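Ovex Two-Arm Bench Unit – Open Day and Demonstration Bookings

Two-arm unit for household handling tasks. Shown working at the Sistley demonstration rooms.

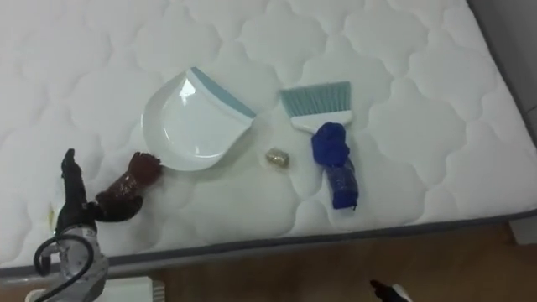 Britt-Marie Isaksson wrote to us after the May open day that she would have liked more time on small objects and less on the slide talk, and she asked whether visitors could bring items from home. They can. The talk has been cut to 5 minutes and the rest of the visit is spent beside the machine.

What the demonstration covers

The unit works on household objects laid out on a soft surface. A quilted mattress gives under a tool and has no flat reference to push against, so it is a harder test than a table top. The current set includes a white dustpan with a light blue rubber lip, the matching hand brush with blue fabric around its handle, and a small gold-colored cylinder. The left arm takes the dustpan side.

Visitors may ask for the objects to be moved or turned between runs. The operator will say which requests are outside what the unit has been set up for. Failed grasps are left in the session – we do not restart a run to get a cleaner one.

Finger coverings

Either finger of a gripper can be run bare or covered. Covers are a wear part and are sold in packs of 22. They pull on by hand and need no adhesive. Serpil Tuncer runs the cover trials at Sistley and can answer questions on fit and replacement during the visit.

Visit details

Length of visit: 68 minutes, including questions
Group size: up to 3 visitors per session
Location: Sistley demonstration rooms, ground floor, Millance entrance
Cost: no charge
Items from home: dry, unbreakable, and small enough to hold in one hand

Please keep bags and coats off the floor near the unit. Photography is allowed. Visitors under 16 need an adult with them.

Ordering

The Ovex two-arm unit is supplied with both arms, standard grippers and one pack of finger covers. The Gökçe floor stand is sold separately and is needed for work at bed height. Lead times are confirmed with the quote. Customers who book a visit before ordering can have their own objects tried in the session, and the operator's notes are sent on afterward with the price list.

Page updated 03/09/2020. Bookings are made through the contact form – please give a first and second choice of time.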